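Dishes progress note, 23 September 2026
To: Aníbal Meireles
Project: Fendora, household chores strand

Hi Aníbal,

You asked for the plain version this time, so I'll skip the charts and tell you where we stand. The short answer to "can it do the dishes yet?" is that it can do a fair bit of the clearing up, slowly, if the dishes are small and light and we set the table nicely for it. I know that isn't quite what the Gourlay people were hoping to hear, but it's a lot further along than I'd have guessed in December!

We're still on the tub chore: get the dishes into the tub, get them back out, leave the table tidy. We ran it 65 times for this report and it got all the way through on 44 of them with no help from me. The rest were mostly dropped dishes, plus a couple where the arms sat there waiting for each other like two people at a doorway. 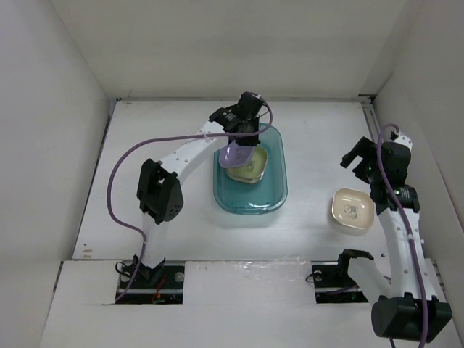
Picking is the part I'm happiest with. Last time I told you that flat things were hopeless, and they're still the hardest, but the new training set (3956 short clips, all done by hand on our own bench – my wrists remember every one) has made a big difference. I've stuck with the square panda dishes because they're awkward in a useful way. The corners are rounded, and a grip that's a little off lets the whole thing swing. A round bowl forgives you more. The left arm also comes in from straight above the tub now, which used to end in a lot of bumped rims.

Grip strength took most of the summer. Too soft and the dish slides, too hard and it tips over sideways as it lifts. We ended up letting the arm close, wait a beat, and then close a tiny bit more before it goes up. Ivberg had suggested that back in the spring and I ignored them, so I owe them lunch.

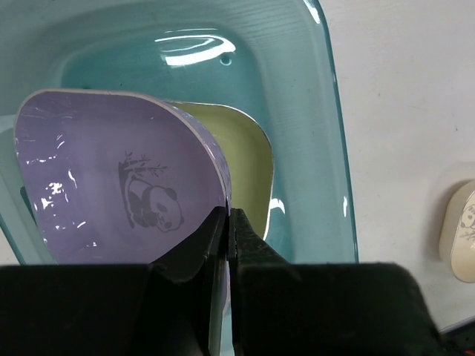 Stacked dishes still cause the most trouble. When one sits on top of another, the arm sometimes takes both, and then the lower one falls off halfway over the table. I've tried slowing the lift down and that helps, but it makes a slow job slower. A person clears this table in a few seconds and we need over 2 minutes. I don't think speed should be the goal for the next stretch, though. I'd much rather have it finish the job every time and be boring about it.

Color doesn't seem to matter much anymore, which was a nice surprise. Light does. When the overhead lamps throw a strong shine on the tub, the arm reaches for the wrong spot, and I'd like to spend some of the next payment on softer lamps.

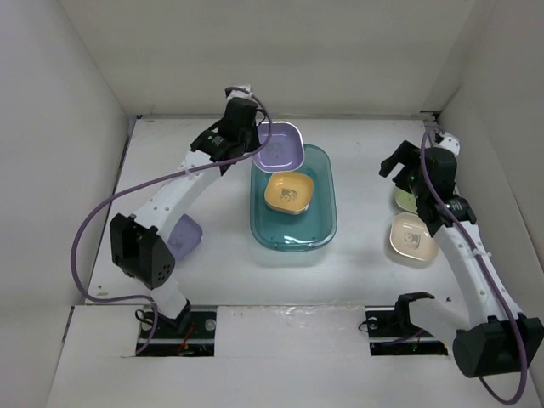 The tub chore on the Fendora bench, left arm holding a lavender bowl at the corner of the tub.

What we haven't touched: water, soap, food scraps, anything breakable, and anything heavier than a plastic bowl. Dridness keeps asking about a real sink and I keep saying not yet. My plan is to get the dry version solid first, then add cups, then try a damp sponge and see how bad it gets.

Money is on track. I'd like to move what's left of the travel line over to spare gripper motors, if you're okay with that, as we go through them faster than I budgeted. Let me know and I'll send the revised sheet over.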